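Tallance 4 for Novelists: Review

Tallance is a desktop program for planning and drafting long fiction. Version 4 came out in October. I used it for the second half of a mystery manuscript, 434 pages in standard format, and for one novella from start to finish. The publisher is Wivier, which also makes the Zesside outliner. I bought my own license.

Setup

Installation took four minutes. The program asks for a project type (novel, novella, collection) and builds a folder for each. Existing manuscripts come in as DOCX or RTF. My file imported with italics and scene breaks intact, but every chapter title was read as body text and had to be retagged by hand. The manual says titles are recognized if they use the Heading 1 style. Mine did. A message to support was answered the next morning with a workaround: save as RTF first, then import. It worked on the second manuscript.

Drafting

The editor is plain. Font, line width and background are adjustable, and the settings hold between sessions, unlike version 3. Typing stays responsive up to the full length of the book. Search across the whole project returned results in under a second.

Scene cards sit in a column on the left. Each card carries a point-of-view field, a date field and a 200-character summary. The limit is too short for a mystery, where I want to note what each character knows at the end of the scene. The notes pane has no limit, but its contents do not appear in the printed outline.
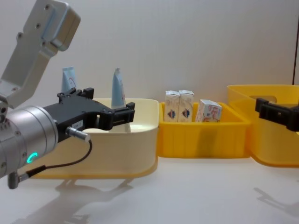

Timeline and clue tracker

The timeline is the reason to upgrade. Scenes can be sorted by reading order or by story date, and a conflict is flagged in the margin when a character is placed in two locations at the same hour. It caught three errors in my draft, one of which had survived two beta readers.

The clue tracker is less finished. A clue can be linked to the scene where it is planted and the scene where it is explained. It cannot be linked to scenes in between, so a clue mentioned five times shows only the first and last. Eyerusalem Hailu, who writes the Wada Harbor series, gets past this by making a separate entry for each mention and numbering them. I tried her method and gave up at entry 72.

Export

EPUB output validated cleanly. Print PDF has correct mirrored margins and running heads, but widow control is off by default and the switch is under Advanced, Page Flow. Submission format is one click and needed no correction apart from the word count, which includes the title page.

Track changes are not supported. My editor, Wakana Chiba, works in DOCX, so her edits had to be accepted in a word processor and the file imported again. Reimporting strips all scene card data. Finish the structural work before exporting for edits.

Price and license

A license costs $90 and covers two computers. Upgrades from version 3 are half price. There is no subscription and no mobile version.

Rating: 3.5 out of 5. Recommended for plotted fiction with a tight calendar. Users of version 3 who do not need the timeline can wait for the DOCX import fix, listed on the Wivier site as planned for 4.2.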